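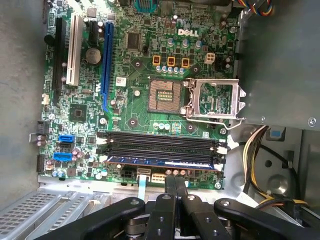 Green Dell motherboard in its metal case, with the coin-cell battery between two of the slots.

Color and Pattern for Makers, Handout 4: Keeping a Swatch Diary

Welcome back! Last session we mixed our own greens and found out how many of them are hiding in one tube of blue and one tube of yellow. This week we slow down and start writing things down, and I promise it is more fun than it sounds. A swatch diary is the single habit that changed my own knitting and painting the most, and I still get a little thrill opening an old one.

What goes in it

Anything you try. Yarn swatches, paint dabs, fabric scraps, a leaf you pressed, a doodle from the phone pad. Date it if you like, but please do write down what you used. "Blue wool, nice" tells you very little two years later. "Drusberg sport weight, size 5 needles, seed stitch, washed once" tells you everything you need to make it again.

My own first diary was a 12-page school notebook and it burst at the spine by April. The one I keep now has 185 pages and a ribbon to tie it shut, so buy something with room in it. Thick pages help if you paint. If you mostly knit or crochet, a ring binder with card stock is kinder, and you can move things around.

The small swatch rule

Four inches square for yarn, two inches for paint. Go smaller with paint if you have to, but not with yarn – the edges curl and pull, and you can't judge the fabric from a scrap that is nearly all edge. Measure your gauge in the middle, away from the cast-on and the side stitches. Then wash it and measure again! Write both numbers down, even when they match.

Repeats

We'll look at three kinds of repeat in class. In a block repeat, the motif lines up in straight rows and columns. In a half-drop, every second column slides down by half the height of the motif. In a brick repeat, it is the rows that shift sideways. Draw one simple shape (a pear, a key, a teacup) and try it all three ways. I love this exercise, because the same little pear can look stiff in one and positively dance in another.

Half-drops are used a lot in wallpaper and dress fabric, and the Peldale quilt blocks we passed around in session two work very nicely as one. Bring yours if you've finished it.

Color notes

Pick one main color and write down its three neighbors on the wheel and its opposite. Make a swatch with the neighbors only, then add a tiny bit of the opposite. One stripe or a few stitches will do. Squint at both from across the room.

If two yarns seem to melt into each other, take a black and white photo of them together. When the grays match, so do the values, and your lovely colorwork will read as mush from any distance. Swap one for something lighter or darker and try again.

For Friday

Six swatches, any medium, glued or pinned in with notes
One pear (or key, or teacup) in all three repeats
Colored pencils and a ruler
Read the Yazdani chapter on stripes, up to page 21

Clalard paper is fine for the repeats, and so is the back of an envelope.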